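Old Computers Find New Homes at Canow Library

December 4, 2022

The Canow Public Library has given away its 200th rebuilt computer, and the waiting list is finally getting shorter! The free program, known around town as the Karppinen Room after the reading room where it meets, takes in desktops and laptops that people no longer want and passes them on to families, students and retirees who need one for school, job hunting or just keeping up with the grandkids.

It has been a busy fall. The October drop-off weekend brought in 221 machines, more than the whole of last year, and they filled the back hallway, two study rooms and (for one memorable afternoon) part of the children's section. Story time went ahead anyway, with the kids very interested in the pile of keyboards.

"I thought we might get a carload or two," said Elsa Koskela, who runs the program from the library's adult services desk. "Then the line of cars went out past the post office. I was thrilled. I was also wondering where on earth we were going to put everything."

Not every donation can be saved, of course. Machines that are too old or too badly damaged are stripped for parts, and what is left goes to the county recycling center. Memory, drives and power supplies are sorted into bins and used to bring other computers back up to speed. Many of the donated desktops are older office models, big and heavy, and Koskela is a great fan of them – there is room to get your hands inside, and most of them come apart without any special tools.

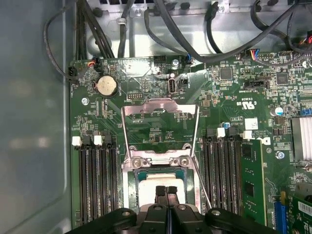
An open desktop computer with its green motherboard and cabling.

Every machine that leaves the library has had its drive wiped and a fresh system installed, along with a word processor, a web browser and a handful of typing games that have turned out to be wildly popular with grown-ups. Each one comes with a monitor, a keyboard and mouse, and a printed guide in large type. Anyone who wants more help can book an hour with a staff member, and those hours have been filling up quickly.

The program got its start with a small grant from the Drument Fund, which paid for shelving, cables and the first box of replacement drives. Since then it has run mostly on donations, plus the proceeds of the spring book sale. That sale brought in $674 this year, all of it spent on new keyboards and power cords, the two things that almost never come in with the computers themselves.

Local phone and internet company Claniline has now joined in too, and is offering three months of free home internet to anyone who gets a computer through the library. Koskela said this fills a gap that has bothered her from the beginning. "People would take the computer home and then come back here to use the Wi-Fi. We love having them, but it's a long way to haul a desktop!"

One of the newest owners is a high school junior who had been writing her history papers on her phone. Another is a retired bus driver who is now 40 pages into a book about his old routes, and who has promised the library the first copy. A couple on the north side of town asked for a computer so they could look at seed catalogs over the winter, and they have already sent in a photo of their garden plan.

Some 79 households are still on the waiting list, and Koskela hopes to reach all of them before the end of February. Families with school-age children go first, followed by everyone else in the order they signed up. There is no charge and no income form to fill out, just a Canow library card.

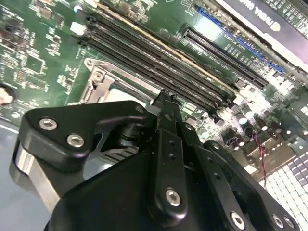

How to Donate or Sign Up

Computers can be dropped off at the side entrance during regular library hours. Desktops and laptops are both welcome in any condition, and so are flat-screen monitors, keyboards, mice and power cords. The library cannot take printers, tube monitors or televisions. Please back up anything you want to keep before you bring a machine in – files cannot be recovered afterward.

To get on the waiting list, stop by the adult services desk with your library card. Koskela is also looking for people who would enjoy teaching a beginner's class in the new year, and she is happy to show anyone the shelves in the Karppinen Room.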